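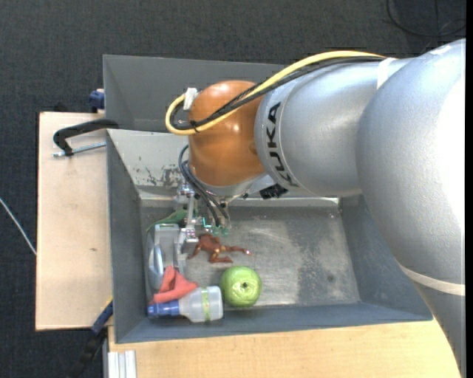
A KUKA arm over a metal bin with an apple, a bottle and some toys in it.

Clearing the floor is still your job

Shalini Sandhu
March 6, 2018

I get asked at least once a month when a robot will be able to pick up after the kids. My answer is that you should keep doing it yourself for a good while yet.

Taking one thing out of a pile sounds like the easy part of the chore. For a machine it is most of the chore. An apple is round and firm and looks much the same from every side. A clear bottle is harder, as many cameras see straight through it. Cloth is worse again. It folds over whatever is under it, and it has no fixed shape to look for. A small toy with long limbs can be held in 20 ways, and most of them let it slip.

I spent nine years at Vulden, where we packed spare parts for pumps. We had arms on the line and they were very good. They picked the same 50 parts from the same trays all day. When a supplier changed one tray, the line stopped and a person went over with a box and did it by hand. That person did not need training.

People who sell these systems like to quote a success rate. Ask what was in the bin. If an arm gets 700 picks right out of 1000, that is fine work in a lab and no use to me in a kitchen, where the other 300 are on the floor or broken.

I think shops and warehouses will get there first. They can choose their bins, their lights and their stock, and they can pay someone to stand by. A house has none of that. My sister's hallway in July has wet towels, sandals and half a tent in it.

I would buy a machine that dealt with the towels. I have not been shown one, and I would want to see it work in her hallway before I paid.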